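**Vidberg releases hand-held gripper for recording manipulation demonstrations**

Vidberg has released Trarnula, a hand-held gripper for recording manipulation tasks by hand, together with the software that converts each recording into a trajectory for a robot arm. The operator performs the task with the gripper itself – no arm needs to be present. Shipping starts in February.

The first data set made with the tool holds 1017 recordings of picking up and placing hand tools on a flat surface. Of these, 809 passed the automatic check for tracking loss and were kept for training. The hand-held unit uses two opposing finger pads on pivoted linkage arms, and the pads are held with screws so that a worn set can be replaced on the bench.

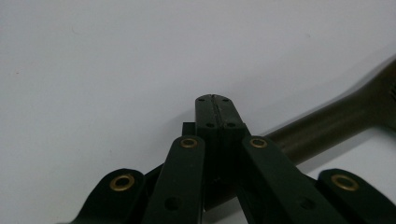
According to Rostam Sadeghi, new operators tend to move too fast during the final approach, and a slower close gives cleaner data than any filtering applied later. Sadeghi recommends 20 practice runs before the first recording is kept.

Recordings made by remote control can be loaded into the same project and are stored with a separate source label. Jaw opening, wrist pose and video share one clock. Export to the Nonen format is included; support for Dehghan controllers will follow in a later update.

Trarnula is sold in sets of four units. Press contact: Ladan Zamani, Vidberg.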